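Parque de Autocaravanas Alville: dados de lotes e estadias

Ficha do conjunto de dados

Versão de outubro de 2023
Responsável: Imani Biwott

Resumo

O conjunto reúne os registos de lotes, reservas e estadias do parque de autocaravanas de Alville, explorado pela Kariuki. Serve para estudar a ocupação ao longo da época, a duração das estadias e a passagem de aluguer de curta duração para contrato anual. Contém mais de 3,000 linhas (a vírgula separa os milhares, como nos ficheiros de origem).

Conteúdo dos ficheiros

lotes.csv: uma linha por lote, com zona, comprimento útil, tipo de piso, potência elétrica disponível e regime (venda, aluguer ou misto).
reservas.csv: uma linha por reserva, incluindo as canceladas.
estadias.csv: uma linha por estadia efetiva, ligada à reserva pelo campo id_reserva.
zonas.txt: descrição das zonas Adora e Drasdale, com os limites em vigor desde abril.

Os ficheiros estão em UTF-8 e usam o ponto e vírgula como separador. Os campos vazios correspondem a valores não registados e não devem ser lidos como zero.

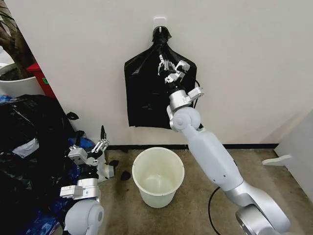

Saco do lixo preto pendurado num gancho adesivo branco.

Campos principais

id_lote: identificador do lote. A primeira letra indica a zona.
entrada, saida: datas no formato ano-mês-dia.
noites: calculado a partir das duas datas anteriores.
classe: classe do veículo, declarada pelo hóspede no momento da reserva.
tarifa: código da tarifa aplicada. Os preços não são publicados.
servicos: lista de extras contratados (lavandaria, garagem, acesso à piscina), separados por barra vertical.
renovacao: sim ou não. Indica se o hóspede voltou a reservar antes de sair.

Recolha

As reservas feitas no site entram diretamente no sistema. As feitas por telefone ou na receção são introduzidas à mão, e é aí que aparece a maior parte dos erros de grafia no campo classe. Corrigimos as variantes mais frequentes; as restantes ficaram como estavam, com o valor 7 no campo estado.

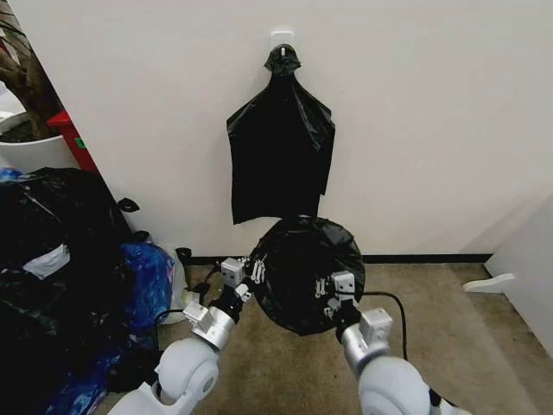
As estadias com menos de 3 noites na zona Drasdale só começaram a ser aceites quando terminaram as obras da rede de água. Quem comparar as duas zonas deve filtrar por data, ou a duração média em Drasdale sairá mais alta do que devia.

Privacidade

Foram retirados nomes, contactos, matrículas e observações livres. Os lotes com um único proprietário residente foram agrupados por rua. Grupos com menos de 5 registos não aparecem nas tabelas agregadas.

Limitações conhecidas

O comprimento útil de alguns lotes de Adora foi medido antes da repavimentação e pode não coincidir com o atual.
Os cancelamentos por telefone nem sempre têm data.
O campo renovacao não apanha quem reservou novamente depois de sair.
Os contratos anuais contam como uma só estadia, mesmo que o veículo tenha saído do lote durante o período.

Utilização

Os dados podem ser usados para ensino e investigação, com indicação da origem. Para uso comercial é necessária autorização escrita da Kariuki. Pedidos de correção devem indicar o ficheiro, o id_lote ou id_reserva e o valor proposto, e são tratados por Imani Biwott na versão seguinte.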